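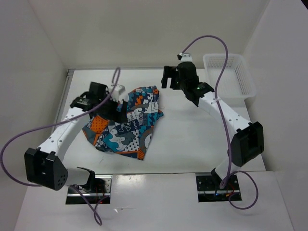
ok gripper comparison thread, as promised. two arms, two sets of fingers, one very annoying bit of cloth. typing this between runs so forgive the spelling

The job: pick a crumpled cloth off the table, get it flat, fold it, into the basket. Sounds like nothing. Has eaten most of my August

Contenders. Skondetti fingers — stiff, black, come with the wrist unit. Trallo fingers — same shape near enough but a softer tip with a bit of give. Same arms, same motors, same controller for both. Only the fingers get swapped

Scoring is dull on purpose. Did it grab one layer, two layers, or miss. No marks for looking clever

135 grabs each so far. Each one starts from a fresh heap, I scrunch it up and drop it. Bijan Shirazi says my scrunching is biased and he's probably right, so he did the second half of them

Skondetti first. Lovely on a standing fold. If there's a ridge sticking up it closes on it and that's that, no slip at all. Flat bits, hopeless. Slides over the top and shuts on air

Trallo the other way round. Will drag a flat bit into a little wrinkle and then pinch the wrinkle. Very pleasing to watch. But it picks up two layers far too often and then the unfold goes wrong and you only find out several moves later

Somebody always asks about force so: turned down on both. Anything near the top of the range and the Skondetti leaves a crease you can still see on the next run. Trallo doesn't mark it but the tips start to fold back on themselves

Cloth matters more than I wanted it to. Plain white tea towel, the cameras lose the edge all the time. Busy print, loads of colours, much better for matching points but the software kept deciding the pattern was a fold. Teh jigsaw shapes on this one are a nightmare for that. Keeping it in for exactly that reason

Cameras then. Tried the Reuter overhead against the pair we had before. Reuter is sharper and the colours hold up, but it hates glare off a white table. Dropped the exposure, glare gone, so were half the shadows I was using to find ridges. Ended up somewhere in the middle and not happy with it

Controller: Flivis. No big complaints. One small one — if one arm waits too long for the other it drops out of sync and you get a little twitch when it starts again. Twitch plus soft fingers = dropped cloth. Lost 7 runs to that before I spotted it. Thrown those out and redone them, they're not in the 135

Second small one. Log fills up at 900 entries and then writes over the oldest without telling you. Ask me how I found out

Cables. I keep saying I'll sort the cables. Long loops so the wrist can turn right round, which is fine until a loop wanders across the camera view at the wrong moment and the whole thing stops to think. Clips help a bit. Shorter runs next, I think

Current thinking: mix them. Stiff fingers on the left to hold, soft ones on the right to tease out the edge. Tried it a handful of times last night and it went nicer than either pair matched. Not enough goes to put a number on yet

Someone asked why not suction. Tried it. Cloth leaks air. Next

Run 219 was the best one btw, all the way to the basket with no help from me, mixed fingers. Run 220 threw the cloth at the wall

Plan for the week: finish the mixed set, same number of grabs as the others, then swap sides so it isn't just the left arm being better calibrated (it is a bit better calibrated). Will post the table of results when it's all in

If anyone has used the Trallo tips for longer than a month, do they go shiny? Mine look a bit worn at the corners allready and I'd like to know before I order more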